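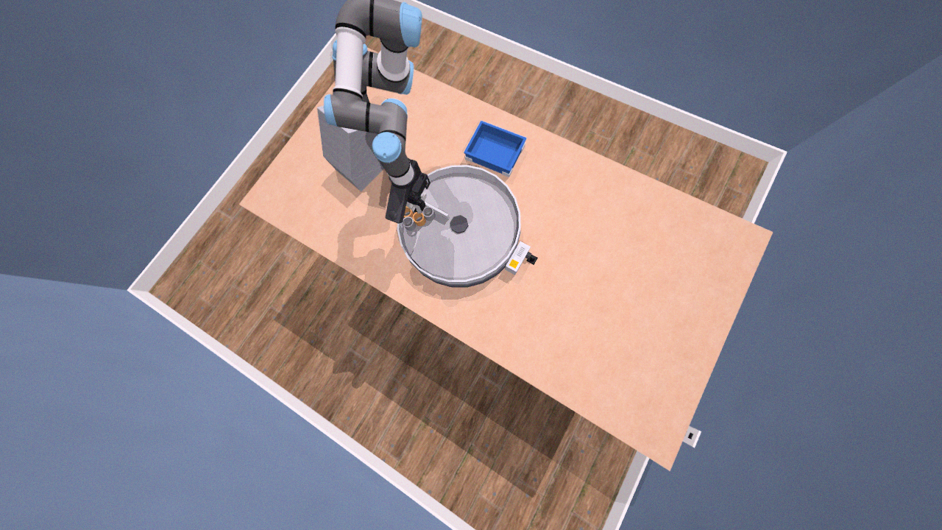 Opening: the July fire at Drircombe

Thank the hosts. Say who I am and that I have 15 minutes, questions after.

The fire started in dry grass below the Quintero road and reached the preserve that same night. It burned 900 acres. We lost the seed shed and most of the fence on the north side. The field house is still standing, with smoke damage in the back rooms.

No one was hurt. Say this early, people always ask.

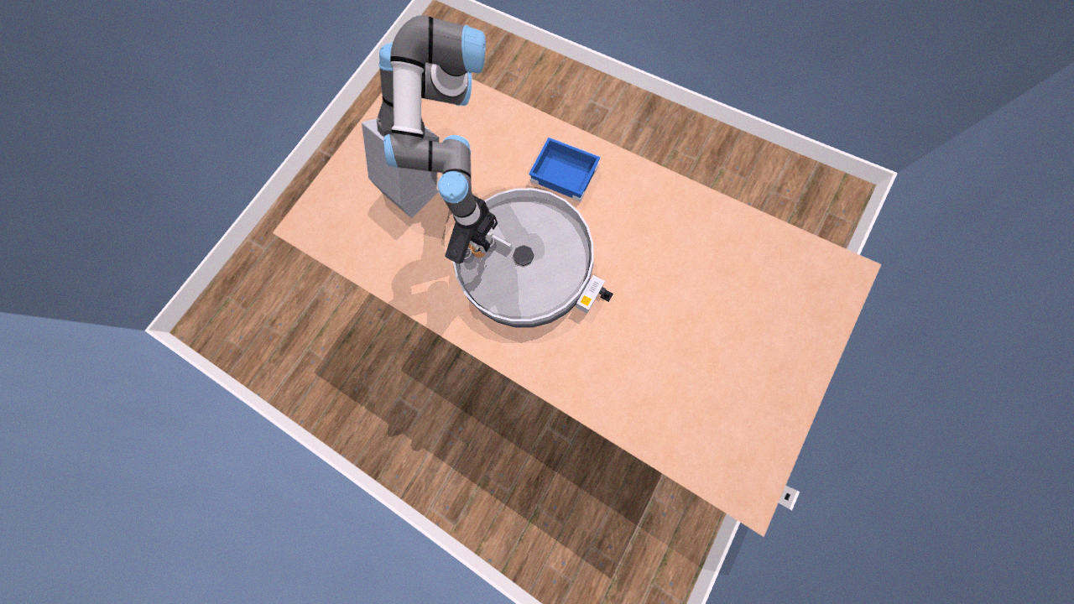

The seed shed is the loss that matters most to the research. It held 70 collections of native grass and sage seed, some from slopes that have now burned too. Duplicates of many were stored at Estside, so part of this can be rebuilt. The rest has to be collected again, and that depends on rain.

Next: the plots

The long-term plots were laid out before any of us worked here. 4 of them burned all the way across. The corner stakes are steel, so we found them again. Fredy Alvarado has remapped each one.

Don't skip the erosion part. Bare slopes above Rurkadov Creek are the main worry this winter. We have straw wattles on the steepest ground and need more before the storms.

Pause for the map. Point out the creek crossing.

Replanting

We have 3,000 seedlings on order, mostly oak and toyon. I used to say we should plant as soon as they arrive.
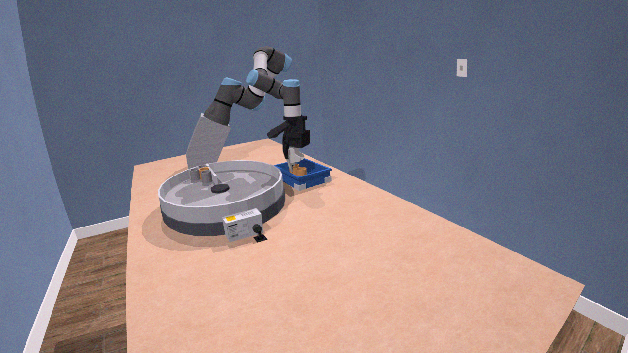
Rigoberto Urrego disagrees, and told me to wait a full season and see what resprouts by itself. Many of the burned oaks may still be alive at the root, he says, and planting crews would trample the new growth.

I now think he is right about the lower slopes. On the ridge I would still plant this winter.

Ask for questions. Leave the contact sheet by the door.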